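How to get a stale smell out of a water bottle

Search for this and you'll find a great many people selling tablets. I tried the Gindmont ones, and a bottle brush from Jirnutham with a bendy neck, and I'm not convinced either does more than washing-up liquid and a bit of patience. The tablets fizz, I'll give them that. Fizzing looks like cleaning, and I suspect that's most of the appeal.

What you need

Washing-up liquid
Bicarbonate of soda
White vinegar
An ordinary bottle brush
Somewhere airy to leave the bottle upside down

Step 1. Take it apart

Pull off the lid, the spout, the straw if there is one, and the rubber ring. The ring is usually the culprit. Prise it out with the handle of a teaspoon. A knife will nick it, and then the lid leaks for ever. Some makers say the ring isn't meant to come out, which strikes me as a poor way to design something you drink from.

Step 2. Wash it properly

Hot tap water, a squirt of washing-up liquid, and the brush right down into the corners. Check the label before using very hot water on thin plastic, as it can warp. Rinse until there are no suds left. Half the "plastic taste" people complain about is soap, in my view.

Step 3. Soak

Put 2 teaspoons of bicarb in the bottle, fill it with warm water and leave it for 15 minutes. Drop the ring and lid into a bowl of the same mixture. Overnight is often recommended. I've done both and couldn't tell the difference.

If it still smells, rinse and try one part vinegar to five parts water for another 5 minutes. Don't mix the vinegar and the bicarb together. It makes a lovely froth and the two largely cancel each other out, whatever the videos tell you.

Step 4. Dry it

Leave every piece apart until it's dry, ring included. Putting the lid back on a damp bottle undoes the whole job.

Keeping it that way

Empty it when you've finished for the day. A bottle left shut with an inch of water in it over a long weekend will smell again, and no cleaner will prevent that.

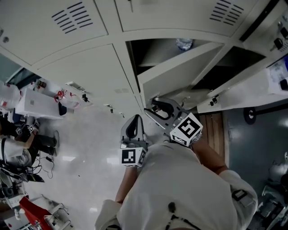 Squash and protein shakes are worse than water, so rinse those out straight away if there's a tap handy. Be wary, too, of any lid that claims to be "100 per cent odour proof". Mine was from Fledosbridge and it lasted until November.

When to give up

If the inside is scratched or cloudy, or the smell survives two rounds of the above, recycle it. Single-use bottles aren't worth the trouble in the first place.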